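Section 3. Setting Up the Scoreboard Before a Game

The Dovirel scoreboard controller is supplied to member ballparks of the Flarnatby Baseball League for use in all regular season and playoff games. This section covers power-up, entry of the game file, the pregame test, and operation through the final out. Scoring decisions are governed by the league scoring handbook and are outside the scope of this guide.

The procedure should be started no later than 30 minutes before the scheduled first pitch. Operators who are new to the console should read the whole section once before touching the main switch.
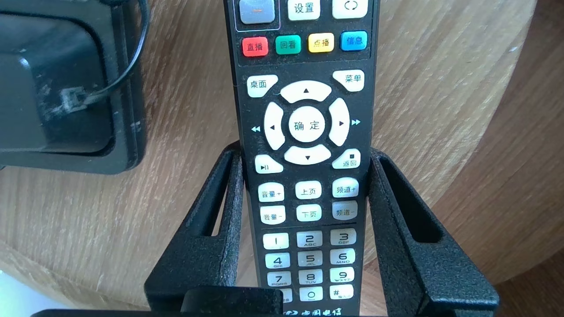
Santosh Dwivedi
Scoreboard Systems Coordinator, Flarnatby Baseball League

3.1 Power-Up

1. Confirm that the console key switch is in the OFF position.

2. Connect the signal cable from the console to the wall plate marked BOARD. Turn the collar clockwise until it stops.

3. Switch on the cabinet breaker in the equipment room, then turn the console key to ON.

4. Wait for the console display to read READY. The cooling fans in the outfield cabinet will run at full speed during this time.

5. If READY does not appear, turn the key to OFF, check the signal cable, and repeat step 3.

CAUTION: Do not open the outfield cabinet while the breaker is on. Panel replacement is to be carried out only by a technician approved by the league.

NOTE: At Dubey Field the cabinet breaker is located behind the visitors' dugout and is locked. Obtain the key from the ballpark manager on arrival.

3.2 Entering the Game File

1. Press GAME, then NEW. The console will ask whether to clear the previous game. Press YES.

2. Enter the visiting team code, followed by ENTER. Enter the home team code, followed by ENTER. Codes are printed on the card inside the console lid.

3. Select the number of innings. Regular season games are set to nine. For the second game of a doubleheader, select seven.

4. Enter both batting orders from the lineup cards exchanged at home plate. Do not work from the press box sheet, as late changes are often missing from it.

5. Enter the uniform number of each starting pitcher in the field marked P.

6. Press SAVE. The file is given the next available number. The console holds 300 game files and will overwrite the oldest when full.

If a team code is rejected, enter 3280 to open the guest team screen and type the team name by hand. Guest names are limited to the width of the board and will be shortened without warning.

3.3 Pregame Test

1. Press TEST, then ALL. Every lamp on the board should light.

2. Have a second person stand behind home plate and report any dark segments by radio.

3. Press BALL, STRIKE, and OUT in turn and confirm that each count advances and returns to zero. The strike count clears after two and the out count clears after two.

4. Add one run for each team, confirm that the line score and the total agree, and then remove the runs with CORRECT.

5. Press END TEST. The board will show the game file saved in 3.2.

A single dark segment in the inning display does not prevent play. A dark segment in the count or in either run total must be reported to the umpire crew chief before the lineup cards are exchanged.
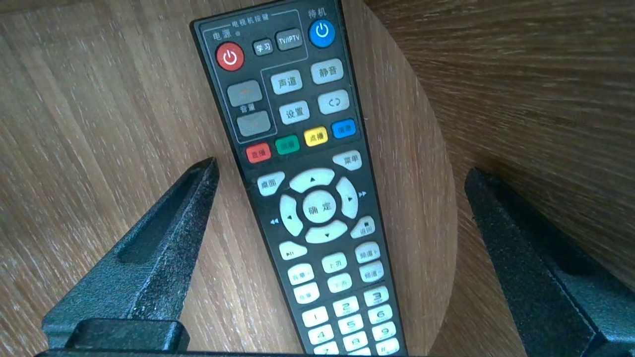 Figure 3-1. TV remote control on a round tabletop.

3.4 During the Game

1. Advance the count only on the plate umpire's signal. On a checked swing, wait for the appeal to be settled.

2. Enter runs as they score. Where a run depends on the timing of the third out, hold the entry until the umpire has ruled.

3. Press H or E only after the official scorer has announced the decision. Changes made later are entered with CORRECT — the inning totals will adjust without further action.

4. At the end of each half inning, press SIDE. The count and outs return to zero and the inning marker moves.

5. For a pitching change, press P, enter the new uniform number, and press ENTER. The Zastix pitch counter, where fitted, resets at the same time.

CAUTION: Do not press NEW during a rain delay. Press HOLD, and leave the console powered. The game file is kept in memory until play resumes or the game is called.

3.5 After the Final Out

1. Press GAME, then FINAL. Leave the final score on the board until the umpires have left the field.

2. Copy the line score to the operator's log and sign it.

3. Turn the key to OFF, then switch off the cabinet breaker.

Logs are collected at the end of each season and reviewed in February by Thaddeus Nakamura, Supervisor of Ballpark Operations.

Section revised January 4, 2000. Replaces all earlier versions.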